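The left finger on my gripper had been closing late since Monday, so I finally took the thing apart and did both sides. I'm writing down what I did, mostly so I can find it again.

Mine is the hand-held kind with the two magenta wedges. Each finger sits on a white mounting plate held by three screws. I backed all of them out and put them in a cup. The left plate had shifted a little, enough that the finger tips met off center. Dorian Roussel warned me about that when I built it, and I ignored him.

I wiped the plates down, set them back square and tightened the screws a bit at a time, going from one to the next and then back again. If you run one all the way down first, the plate walks. Then I did the linkage. It wants very little grease — a dab the size of a match head on each pivot. I used what was left of a tube from Trnka.

The wedges themselves were fine. They're printed, and I have 2 spares in the drawer. The ribs go soft after a while and then the finger folds over instead of curling around whatever you pick up. These have 543 grips on them by my log and still spring back.

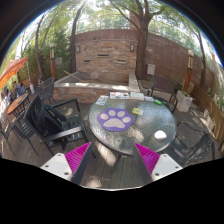

*Out on the patio with the gripper open, purple paw mat on the table.*

I like to check the grip on small things with different shapes. Flat items are the worst. A card on glass gives the tips nothing to get under, so go in low and slow and let the points slide along the surface. If one side touches first, the plate is still crooked and you get to start over.

The camera needs a look too. I clean the lens with a dry cloth and check that both fingers show in view at the same height. Obaidul Bandara marks his mount with a paint pen so he can see if it has moved. I've started doing the same.

My list for next time:

- check the plate screws every 7 sessions
- order more grease
- reprint the wedges in the softer Konda filament and compare

The trigger return spring is the next job. It still feels weak to me, and I haven't found the right size.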